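Give the City Council Race Your Group Chat

Every election season I get asked whether social media still matters in politics, and every season the person asking means the big stuff: national ads, viral clips, somebody's disastrous livestream. I want to talk about the small stuff, because I think it's wonderful and I think it's where the real action is.

Take the Paltgate council race. Seven candidates, one open seat, a local paper that comes out when it can. Corinne Haverford had no budget to speak of. What she had was a neighborhood message group with 407 members, most of whom joined to complain about parking, and she did something I wish every candidate would try. She answered people. Every evening after nine she sat down and replied, in full sentences, to whoever had written that day. Bus shelters, leaf pickup, the weird smell by the canal — all of it!

By the last week the group had grown to 972. I joined on a Saturday just to watch, and I ended up reading for two hours. People were arguing about the sewer bond and quoting page numbers at each other. A retired bus driver was explaining route funding to a college student, and the college student was pushing back, and it was good. I've covered debates with a stage and a moderator that taught me less.

My friend Anil Pisharody thinks I'm being romantic about this. He points out that a group like that can turn sour in an afternoon, that rumors move through it faster than corrections do, and that the loudest five people will always sound like the whole town. He's right about all of it. I've seen a fake polling place notice go around at breakfast and still be going around at dinner. But a rumor in a group of neighbors at least lands in front of somebody who can walk over and check, and I'll take those odds over a flyer with no name on it.

So here's my pitch to anyone running for anything. Skip the slick video. Find the place where your voters already talk, whether it's a forum or a school chat, and show up as yourself. Read before you post. If you don't know, say so, and come back the next day with the answer.

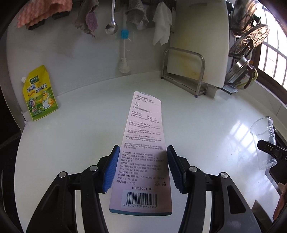
Packaging for a kids' toothbrush, printed mostly in Chinese.

And to the rest of us: join one of these groups before the next vote and ask a question you'd like answered. Haverford lost, by the way, by fewer votes than her group had members. The group is still going, and last I looked they were back on parking, with a very promising side argument about the library's hours.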